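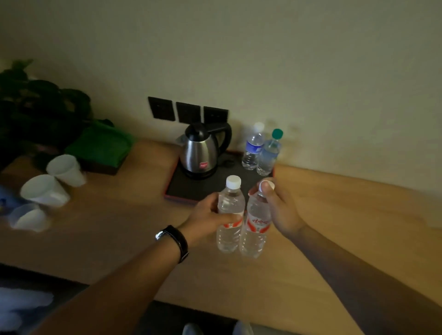 Two bottles of water at the desk.

I walked the Mulcahy loop in November, clockwise from the lower car park, and have been meaning to write up the state of it. The regional park authority extended the boundary last spring to take in the old forestry block on the north side, and the new map has been on the boards since the summer. The map and the ground don't agree in several places. What follows is mostly about those places.

The loop is 16 kilometres if you follow the revised line. The old line was shorter by the width of the forestry block and stayed on the south bank until the second footbridge. The revised line crosses at the first footbridge, climbs through the felled area, and rejoins the old path above the weir. The climb is steady and the surface is compacted stone, laid wide enough for a maintenance vehicle. I measured the gradient with a clinometer at three points and got 8 per cent at the steepest, which agrees with the figure in the management plan.

Drainage on the new section is the first problem. The cross drains have been set square to the path. On a slope like that they want to be angled, so that the water carries its own silt out. Set square, they fill up. I counted the blocked ones on the way up: five out of eleven, and the path below each of those had begun to channel. Conall Conneely, who built paths on this hill before I ever walked it, looked at my notes and said they would all be full by the end of winter. He would have put them at 30 degrees and made them deeper at the outfall end.

The second problem is the waymarking. The posts on the south side are the old oak ones with a routed arrow and a yellow fill. The posts on the extension are recycled plastic with a stuck-on disc. I have no objection to the material. The discs, though, are a paler yellow and about as visible in low light as a dead leaf, and at the junction above the weir the old and new posts stand on opposite sides of the path with arrows pointing different ways. Both are correct if you know which version of the route you are walking. A visitor with the paper leaflet would take the left fork and end up at the locked gate at Prastero.

That gate needs its own paragraph. The boundary order shows a right of access through the Prastero yard to the lane. The gate has a chain on it and a laminated notice giving the hours of the former tenant. I wrote to the access officer, Blažena Slanina, and had a reply within the week, which is better than I expected. The position is that the access right begins when the transfer is registered, and the transfer has not been registered. The map was printed on the assumption that it would be. She is having a sticker made for the boards. In the meantime the only legal way out on that side is back down to the weir.

The car park. There are 48 marked bays at the lower end and none at the upper end, where the layby takes perhaps a few cars on a good day. The consultation document proposed moving half the provision uphill to spread the load. The final plan dropped this without comment. I went through the summary of responses and found two objections to the upper car park, both on grounds of sight lines at the bend, and a longer submission in favour from Gobnait Mac an tSaoi, with traffic counts attached. Her counts were taken between eight and noon and are the only actual data in the whole appendix. They deserved a reply in the final text and did not get one.

Things that are good, in no order. The new footbridge is a proper job: galvanised beams, larch deck, grip strips let into the boards so they can't lift. The weir viewpoint has been left alone apart from a rail. The felled area is ugly now and will be for a few years, but the replanting is mixed and the deer fence has been hung with markers so the grouse can see it. Stiles on the east side have been replaced with self-closing gates, all of which closed.

Things I couldn't check. The plan mentions a wet flush near the top of the extension, fenced off for a sedge survey. I found the fence but no sign of where the survey plots were, and I didn't go in. Úna Nic Aodha recorded the flush years ago, before the planting, and her species list is in the county records if anyone wants a baseline. I would like to know whether the fence line was drawn from her map or from the aerial photographs – the canopy would have hidden most of it at the time.

Timings for anyone planning it: I left at half past nine and was back a little before three, with a stop for lunch at the weir and a good deal of standing about with the clinometer. Without that it is a four-hour walk. The Trivavel bus stops at the road end, but the last one back leaves at ten past four out of season, and the stop has no shelter. Boots are needed on the old south bank section, where nothing has been done and the clay is as bad as ever.

I have sent the drain notes and a grid reference for each blocked one to the park office, attention of Kiri Quinlan, who has the maintenance contract under her. If the work is scheduled before spring I'll add the dates at the foot of this post. The Lamusa side I have not walked since the extension, and the leaflet is vague on whether that path is open at all.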